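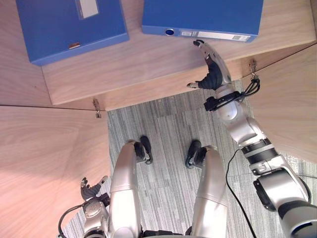

Is it real filing or just data entry with a nicer title, Karla Nava wanted to know when she saw the draft of this ad. Real filing. Paper, labels, shelves, holes to punch. Some typing too, can't get out of that.

FILING ASSISTANT, TEMPORARY, PART TIME
Pison Records, Kallio office
Posted November 22, 2024

We need a person for eight weeks, 30 hours a week. Start as soon as you can. Morning start prefered but we can talk.

What it is: our contract files got moved in July when the Jorard people gave up their half of the floor, and they went back on the shelves in whatever order they came off the cart. 98 of them. Spine labels don't always match what's inside. Some have two labels, one on top of the other. Old numbers, new numbers, both in use, sorry.

What you'd do:
- take each file out, check contents against the register
- new spine label where the old one is wrong or peeling
- put back in number order, left to right, top shelf first
- split anything too full to close, make a B file, add it to the register
- loose paper with no file goes in the gray tray, with a sticky note saying where you found it
- keep the sign-out sheet going while all this is happening (people WILL come and take things)

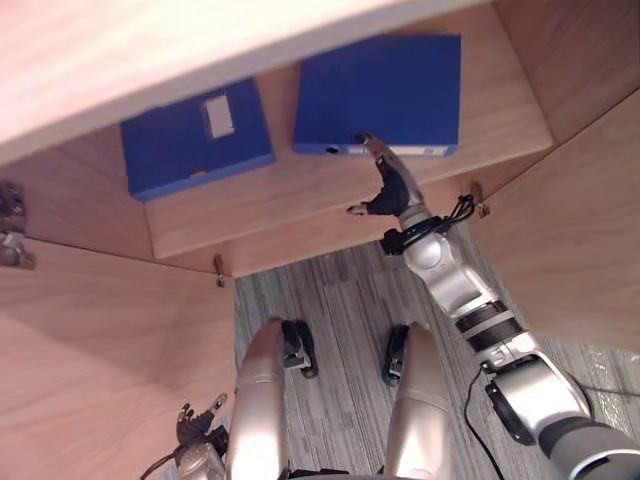

Blue contract files on an open cabinet shelf, Kallio office.

What we need from you:
- you can read other people's handwriting, or guess well and ask
- ok with bending, reaching, being on your feet a good part of the day
- careful with numbers. 1140 and 1104 are diffrent contracts and different customers
- basic spreadsheet. The register is one long sheet, no formulas
- discretion. There are names and bank details in there

Nice to have: office or library work before, Spanish, own reading glasses if you use them (the small print on the labels is small).

Not needed: degree, car, a cover letter. Please no cover letter.

Pay is hourly, paid every other week, rate given on the first call. Bus stop out front. Kitchen with a decent fridge. No remote days on this one, paper's here.

To apply: half a page on what you've done and when you could start, plus one person we can call. Send it to Ulises Garrido in the office or leave it at the front desk for Philomena Doherty. Put "blue files" on it so it doesn't go in with the Nirora applications, that's a separate job and it's filled.

Short interviews, in person. You'll be asked to put a handful of files in order.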